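About Trovby

We love bowls! Trovby started with a shelf of mismatched dishes in Lyle Szabo's kitchen on Orstead Street, and these days 1,568 households borrow their tableware from us for parties, school suppers and big family dinners.

Everything we lend is meant to be used, passed around and piled high with potato salad. Hollis Haddad picks the colors, and she has never met a bright one she didn't like (the red-orange bowls are her favorites, and ours too). They have a smooth, shiny inside and a nice round base, and they look wonderful next to anything green.

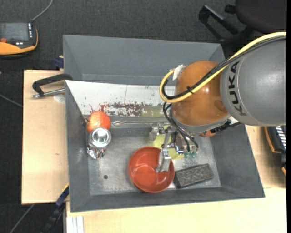 How borrowing works

Tell us how many people are coming and we'll put a set together with you. Small sets serve up to 16, and the big Dvorak set serves 100, with serving bowls included. Pick up any time after 2 in the afternoon. Scrape the plates, stack them back in the crate and leave the washing to us!

Come and say hello

Our shop is next door to Skitach Bakery, so come hungry. November fills up fast, and we'd love to hear about your dinner early.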